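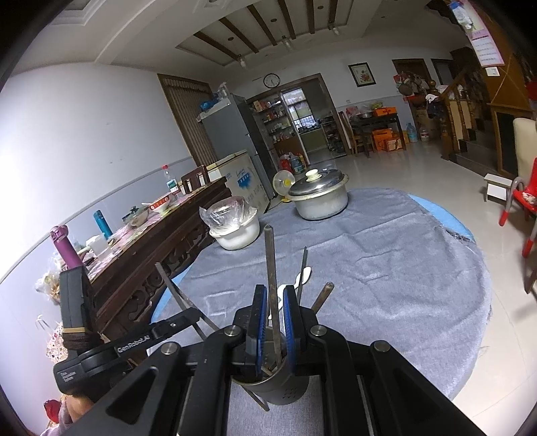
Chopsticks, spoon, gray holder. Tonight's big project, folks

Utensil sort, part one. I said I'd do this in November and it's still November, so I win

Rule for the evening: every chopstick has to find a partner or it goes. The worn brown one has been with me for 14 years and gets a pass – I stir everything with it

The dark skinny ones are harder. I swear they all came from the same pack and no two are the same length??

Sirkka Koivisto says to use the odd ones as plant stakes. I own 3 plants, Sirkka

White spoon stays. Wavy edge and all, it's the best rice spoon I've had

Yes the cloth is fraying on one side, yes I'm going to hem it, no I won't say when

Big pot with the domed lid is next – it needs a shelf of its own. Send ideas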